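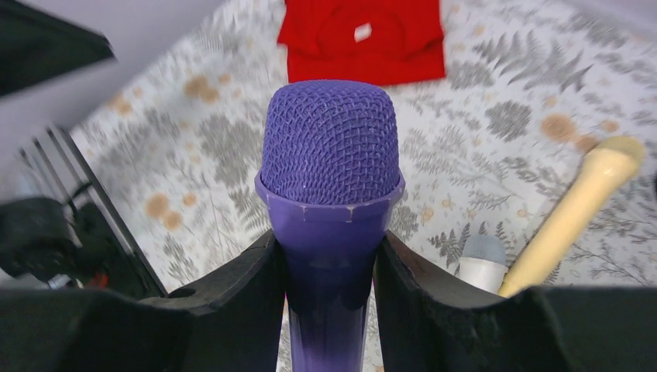 # Injury report page lists healthy players as out

**Opened by:** Ruxandra Ghiță, Brornescombe media desk
**Component:** Riselach roster sync
**Priority:** High (was Low until the coach saw it)

## What we see

The public injury report has our starting goalkeeper out with a groin strain. She trained this morning and would like it known that her groin is fine. The player who does have the strain is shown as available, and two fans have already written in to congratulate him on his recovery.

Steps to reproduce:

1. Open the match week page in Riselach.
2. Change any player's status to "Limited" and save.
3. Reload the public page.
4. Watch the status land on somebody else.

Expected: the injured player is injured.

## Log

**9:40 a.m.** Cleared the cache. Same goalkeeper, same groin.

**10:05 a.m.** Cleared the cache again on the advice of Vundach support, who asked whether I had cleared the cache.

**10:30 a.m.** Exported the roster to CSV and compared it with the medical sheet. The names match. The squad numbers match except for 2, which appears twice: once for the right back we sold in July and once for the kid who inherited his shirt.

**11:15 a.m.** Vundach confirms that the sync matches on squad number and takes the first hit. After a duplicate, every status below it slides down one row. They called this "known behavior." It was not known to me.

**11:50 a.m.** Tried to delete the sold player. Riselach won't delete anyone with an open injury record, and his ankle has been open since preseason. I can't close the ankle without a sign-off from the team doctor, who is on a bus.

**1:20 p.m.** Doctor reached at a rest stop. Ankle closed. Player archived. Ran a full sync and it stopped at 100 percent with the spinner still going, so I went to lunch.

**2:10 p.m.** Sync finished. All statuses are on the correct people except one midfielder, now listed as "Out (undefined)." Edited him by hand and saved 3 times before it stuck.

## Workaround

Archive departed players before reusing their numbers. If the old player has an open injury record, close that first. Don't edit statuses while a sync is running.

## Still open

- The Matei app caches the report separately and still shows the old list. Ticket passed to them, no reply yet.
- Vundach to say whether matching can use the player ID, a field they already have.
- Correction posted on the club site. The goalkeeper has asked for a bigger font.

**Status:** Workaround in place, waiting on vendor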